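The Trerklow Table Gallery: White Tops, Working Hours
By Cathal Fahy
March

We bought the first white table for the Trerklow workroom because it was cheap, and the rest because they had to match the first. Since then I have become a man with opinions on tabletops. White is a wonderful color for a work surface if you enjoy learning where every pen has been. It shows crumbs, it shows coffee, and it throws the overhead light straight back into your eyes at four in the afternoon.

It also makes things very easy to find, and that is why we keep it. A black box on a white table has no place to hide. My old desk at Rikcombe was a tasteful dark brown, and I lost a stapler on it for most of a winter.

The gallery is short at present. I had planned on more, but the Culevano annex is still full of chairs, and I refuse to publish chairs. The workroom floor got more compliments than the furniture last time, so yes, it's the same wood-look planking, in browns and grays and tans that forgive everything the tables don't.

Comments

dunmore_d: Four paragraphs on tables and I read them all. What has become of me.

Pia K.: We had white tops at Mac Mathúna for years. The edges go first. After that you stop noticing, or you leave.

tallpaul: Please publish the chairs.

Cathal Fahy: No.

Pia K.: I would also like to see the chairs.

Workroom table, in use. Both arms on the job, the water bottle lying down in the far corner, and a cartoon on the back of the T-shirt that has better posture than I do.

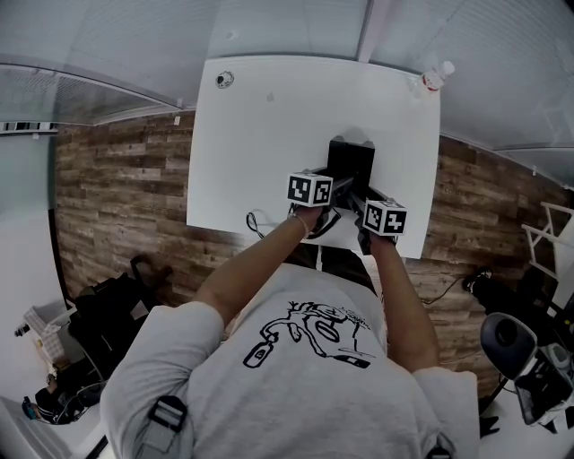

How do you get old pen marks off a white tabletop?

Start with a damp cloth and a drop of dish soap, then try a little rubbing alcohol on a hidden spot before you use it on the mark itself. Wipe it down with plain water afterward and dry it with a clean towel.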